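Section 4. Checking the sorting cell before a run

Skidgate two-arm bench, candy sorting. Read this section even if the Fona quick card says you can skip it. The card assumes bins never move. They do. 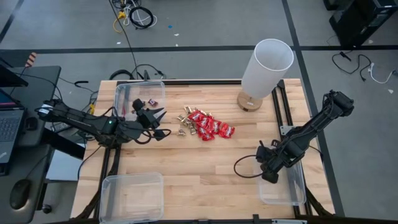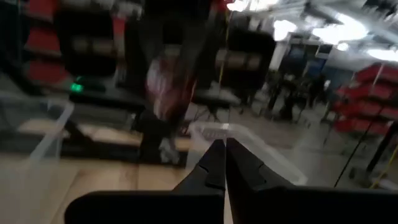
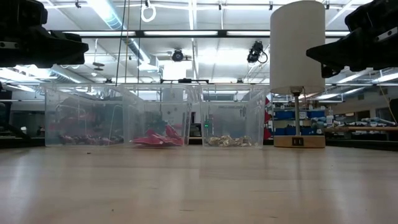

Set-up notes by Cuiping Tan, Boresano bench support
Revised April

1. Press the stop button and confirm that both arms hold still. A green light is no proof of a safe arm.

2. Place the three clear bins. The software claims to find them anywhere on the table. I would still mark the corners with tape.

3. Pull each gripper cable through its full reach by hand. A loop that clears the wood at rest can still catch a bin rim.

4. Check the finger tips for play. Replace the pair after 600 grips, whatever the Lei wear counter says.

5. Start at speed 14 and sort one candy of each wrapper color. Go to 37 only if all of them land in the right bin.

Note: Clear plastic and shiny wrappers both throw glare. Auto exposure is supposed to cope with this. Compare the wrist view and the fixed view yourself before trusting it.

CAUTION: Keep hands off the tabletop while either arm has power. The soft-contact setting does not make the fingers safe.

If error 204 appears, reseat the wrist camera plug first. The manual reset clears the message and leaves the fault in place.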